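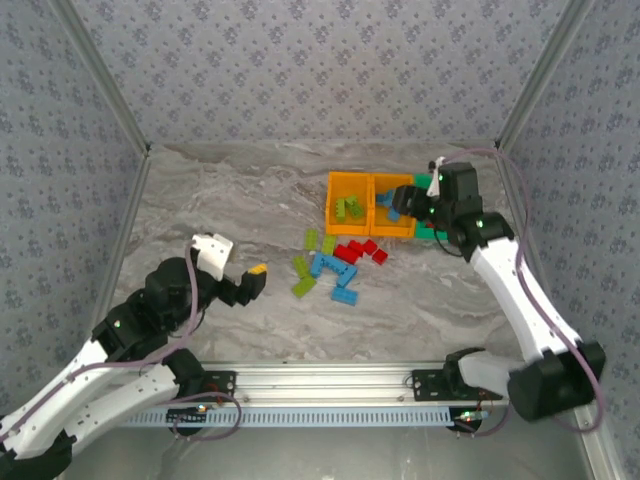

Two cuts of Stevach and one subtitle file

The Flumgate in Brekville showed Stevach in June with the longer cut, and the disc from Solberg came out later with the shorter one. The subtitle file in circulation among people who import these discs was made for the long cut. If you play it against the disc, it matches for the opening reel and then drifts out in steps. I spent several evenings fixing it and these are my notes.

Where the cuts differ

The first change is in the train station sequence. The ratings board asked for a shorter version of the fight on the platform, and the distributor trimmed it. No dialogue was lost, so every line after that point simply arrives late. The second change is in the kitchen argument, where one exchange was removed and another was redubbed with a milder word. The picture is the same in the redubbed shot. You can tell from the room tone, which drops out for a moment on either side of the new word.

The third change is the end of the wedding. The long cut holds on the empty hall for 30 seconds before the music starts. On the disc the music comes in over the last guest leaving.

There may be others. I compared the audio of the disc with the audio of an older broadcast recording, and anything trimmed from both would not show up.

Why one offset doesn't work

Most players let you shift subtitles forward or back by a fixed amount. That handles one cut. With three, you need a separate shift for each stretch between them, and the shifts add up. If you correct for the wedding using the figure for the station, the last reel is still wrong, and it looks like a frame rate problem. I lost an evening to that. The frame rates match. A rate error grows steadily from the first line, and this one stays flat and then jumps.

The file has 700 lines. I split it at the three points, shifted each part, deleted the two lines that belong to the missing exchange, and joined the parts again. The numbering has to be redone afterward or some hardware players stop at the gap.

The redubbed line

I changed the subtitle to match what is said on the disc. The old translation was closer to what the actor's mouth is doing, and I can see the case for leaving it. My rule is that subtitles follow the audio track they are played with. Anyone who wants the original wording can keep a copy of the old file.

Timing after the fix

My target was 200 milliseconds either way, measured from the start of speech. Most of the file is inside that. The exception is the market scene, where three people talk over each other and the original timing was loose to begin with. I retimed 30 lines there by ear. They read better but I would not call them finished.

One song in the final reel still has no subtitles. The theater print had the lyrics burned in and the disc doesn't, so they never made it into the file. I have a draft of the first verse. The second has a regional word I can't find in either of my dictionaries, and the verse stays out until I do.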